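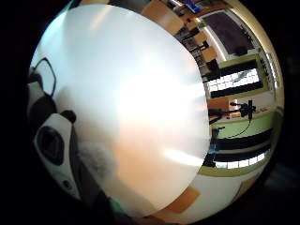

Did the Greeks or the Romans do more to shape how we argue about right and wrong?

Forum: Ancient World > Ideas and Beliefs
Started 2/8/20

trimside_reader
I just finished a winter reading course on the Stoics and I'm all fired up, so bear with me! Our group leader, Edeltraud Seidel, ended the last session by saying that most of what we call Stoic ethics today is really Roman, and the Greek founders would have trouble recognizing it. Half the room nodded and the other half looked ready to throw their books. I was a nodder. We have whole letters and essays from Seneca, we have Epictetus as written down by his student Arrian, and we have Marcus Aurelius talking to himself in his notebooks. From Zeno and Chrysippus we have scraps. Surely the people whose pages survived are the ones who shaped us?

Harms
Love this topic. Strong disagree though! Surviving isn't the same as inventing. Living in agreement with nature, virtue as the only real good, the whole theory of the passions, all of that was worked out in Athens before a single Roman wrote a word about it. Seneca is a wonderful writer and I reread him every year, but he tells you himself whose school he belongs to.

trimside_reader
Fair, but he also says he's nobody's slave and will take a good line from Epicurus when he finds one. The early letters to Lucilius are full of them. That feels like a new attitude to me.

Harms
New attitude, old furniture.

Skultico
Can I throw Cicero into the ring? He wasn't even a Stoic (he leaned toward the skeptical Academy) but On Duties is mostly him reworking Panaetius, a Greek Stoic from Rhodes, for his son who was off studying in Athens. And that book was read in schools for centuries. I'd guess more Europeans learned their ethics from it than from all the others in this thread put together. Plus he made up Latin words for Greek ideas as he went. We get "moral" from him! He needed something to match the Greek "ethikos" and came up with "moralis."

trimside_reader
OK I did not know that about "moral" and I have been telling everyone in the house.

Skotthorpe
Chiming in to annoy both sides. I think you're all skipping the legal end of this. Roman jurists took the idea of a natural law that applies to everyone and had to use it next to actual cases, with contracts and inheritances and neighbors fighting over a wall. Ulpian says that by natural law everybody would be born free, and then he's working inside a system that has slavery written all through it. That tension gets handed down in Justinian's Digest and people are still chewing on it 1,000 years later.

Harms
Good point about Ulpian. I'd still say the natural law part comes from the Greeks by way of Cicero. But I'll give you that philosophers in Athens didn't have to settle anyone's will.

Skotthorpe
I'll take it!

Skultico
How much did the jurists really lean on philosophy, though? I've read people who think those general statements at the start of the Digest are window dressing and the real work was done case by case, with hardly any theory. I go back and forth.

Skotthorpe
Some of it is probably polish, sure. I don't buy that all of it is. When they talk about good faith they mean something by it, and it changes who wins.

trimside_reader
Where would a beginner start with the legal stuff? I have a 28 page handout from the course and law gets one paragraph.

Skotthorpe
Try the Institutes of Gaius. It was a textbook for students, so he explains things in order, and it's much shorter than you'd fear. Skip around in book one and don't worry about the parts on guardianship the first time through.

Harms
And for the Greek side, please read the Hymn to Zeus by Cleanthes. It takes five minutes and it's gorgeous. Then go back to Marcus and you'll hear it everywhere.

trimside_reader
Read it at lunch. Harms, I'm wobbling. The part about Zeus knowing how to make the crooked straight!! I still think Edeltraud is right about the tone of the thing, that inward, daily, talking-to-yourself habit. Our group meets again in May and I'm going to bring the hymn along and see what she says.

Harms
Please report back. And ask her about Musonius Rufus, who was a Roman teaching in Greek, and see which team she puts him on.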